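Residents' Forum > Building Standards and Maintenance > Kitchens
Topic: Sealing schedule for stone countertops in the Walano units

Posted by: walano_facilities
11 Oct 2023

The Facilities Office has received several inquiries regarding the care of stone countertops in the renovated Walano units. The maintenance guide issued at handover states that stone surfaces are to be resealed once a year, and it names Skalta as the approved sealer. Residents have asked whether the annual interval is mandatory, whether another product may be used, and who bears the cost.

The present position of the Office is as follows. Resealing is the responsibility of the unit holder. The Office will carry out the work on request for a charge of 40 dollars per visit, materials included. Residents who prefer to do the work themselves are asked to keep the purchase receipt with their unit records. Comments received in this thread will be considered when the guide is revised in December. 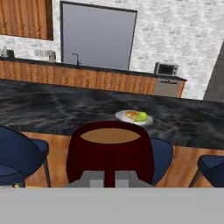 Acids are the principal concern with marble, and sealing does not remove that concern. A sealer slows the absorption of oil, wine and coffee into the stone. It does not prevent etching, the dull mark left when an acid reacts with the calcium in the surface. A plate is sufficient protection for a green apple and a piece of bread or pastry, and whole fruit does no harm in any case. Cut fruit, vinegar, tomato and most bathroom cleaners should be kept off the stone or wiped up without delay. Polished black marble shows etching more readily than white, and residents with dark tops should take particular note.

Posted by: northstair_unit

Thank you for the clarification. I must register an objection to the annual interval. Our top was sealed at handover, and the water test recommended in the same guide still shows beading after two years. Applying further sealer to stone that will not absorb it leaves a haze, and the haze must then be removed with solvent. I would ask that the guide refer to the water test and omit the fixed interval altogether.

Posted by: chu_tile_and_stone

I write on behalf of Chu, which performed the countertop work in the second phase of the renovation. We support the previous comment in part. The water test is the correct method. Place a small amount of clean water on the surface, leave it for ten minutes, and wipe it away. If the stone has darkened, it should be sealed. The test should be performed near the sink and again in an area that receives little use, as the two results often differ.

We do not support removal of the interval. In our experience, residents who are told to test when they see fit do not test. A yearly reminder to test would be a reasonable compromise.

Posted by: eastcourt_11

I hold unit 11 and I have a different concern. The guide describes every top in the building as "stone" and makes no distinction between marble, granite and the engineered quartz that was installed on the lower floors. Engineered quartz should not be sealed at all. I paid the Office charge last year and was informed afterward, by a contractor who had come about another matter, that my top is quartz. I request that the charge be refunded and that each unit file identify the material.

Posted by: walano_facilities

In reply to eastcourt_11: please submit the invoice number through the service desk. If the material is confirmed as engineered quartz, the charge will be refunded in full. The Office accepts that the guide should distinguish among materials and will correct the wording.

In reply to northstair_unit and chu_tile_and_stone: the suggestion of a yearly reminder to test is noted.

Posted by: quillen_terrace

May I raise the matter of the approved product? Skalta is satisfactory, but it is sold only in a large container, and most of it will spoil before a single household can use it. Briltero is available in a smaller bottle and is likewise intended for polished marble. I have used it on my island for three years without difficulty. I see no basis for naming one brand in a building guide. A description of the type of sealer required (penetrating, suitable for food preparation areas, no added color) would serve residents better.

Posted by: northstair_unit

I concur regarding the brand. I would add that my own invoice for professional correction of the haze came to 650 dollars, and that the haze was caused by the approved product. I do not say that the product is defective. It was applied to stone that did not need it, in accordance with the printed schedule.

Posted by: chu_tile_and_stone

With respect, haze is nearly always the result of leaving the product on the surface too long. Any penetrating sealer will do the same if the excess is not buffed off within the period given on the label. That said, we have no objection to a description of type in place of a brand.

Residents considering full repolishing should obtain more than one estimate. The last island we refinished in the building was billed at 1,020 dollars, which included removal of etch marks on both long sides and resealing. Minor marks can often be treated with a marble polishing powder at far lower cost.

Posted by: lower_gallery_res

I disagree with the suggestion that residents attempt polishing powder on black marble. I followed similar advice on a dark top and produced a visible circle that was shinier than the surrounding surface. The guide should direct residents to a professional for any dark polished stone, even for small marks.

Posted by: chu_tile_and_stone

That is a fair caution. We would limit the recommendation to light marble, and to marks no larger than a coin. A hidden area should be tried first.

Posted by: walano_facilities

The Office thanks all contributors. The following draft text is offered for comment. It would replace the section on stone surfaces in its entirety.

Draft section: Care of stone countertops

1. Identify the material. The unit file will state whether the top is marble, granite or engineered quartz. Engineered quartz is not to be sealed.

2. Test once a year. Perform the water test in two places. If the stone darkens in either place, apply a penetrating sealer suitable for food preparation areas. Clear the whole surface beforehand and allow it to dry overnight. On black marble with pale veins, judge the result on the dark ground between the veins.
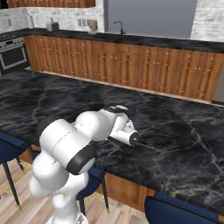 3. Clean daily with a soft cloth, warm water and a pH-neutral soap. Do not use vinegar, lemon, bleach or abrasive pads.

4. Refer etching or haze on dark polished stone to a stone contractor. The Office does not perform polishing.

Posted by: quillen_terrace

The draft is a considerable improvement. In item 2, please state how long the water is to be left. The ten minutes given earlier in this thread would suffice.

Posted by: eastcourt_11

Supported, subject to the unit files being corrected before the new section takes effect. My refund request has been submitted.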